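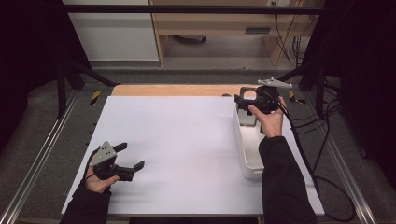 Lesezeit: 2 Minuten

26. November 2019

Am Wochenende habe ich endlich mein erstes Depot eröffnet, und ich bin immer noch ganz hibbelig! Jahrelang lag alles auf dem Tagesgeldkonto, bis mich das Seminar in Drastden so angesteckt hat, dass ich noch im Zug das Formular von Firnosik ausgefüllt habe (mit dem Daumen, auf dem Handy, kurz vor dem Tunnel).

Angefangen habe ich mit 600 Euro in einem breiten Weltfonds. Dazu kommt ab Januar ein Sparplan über 60 Euro im Monat. Klingt winzig, fühlt sich aber riesig an - und ich muss dafür bloß auf ein paar Mittagessen in der Stadt verzichten. Das Buch aus dem Skellside-Verlag, das im Seminar verteilt wurde, habe ich in zwei Abenden verschlungen. Vor allem das Kapitel über Kosten ist großartig, endlich verstehe ich, was eine Gesamtkostenquote mit meinem Geld anstellt! 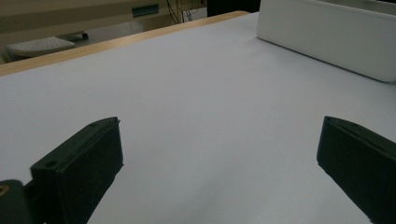

Was ich mir vorgenommen habe

Nur einmal im Monat ins Depot schauen, das wird hart. Mindestens 20 Jahre dabeibleiben. Und den Notgroschen für 6 Monate lasse ich schön auf dem Tagesgeld, da gehe ich nicht ran.

Einzelaktien reizen mich natürlich auch, im Seminar haben alle von Pacheco geschwärmt. Erst will ich aber lernen, einen Geschäftsbericht zu lesen - der erste liegt schon ausgedruckt neben dem Bett.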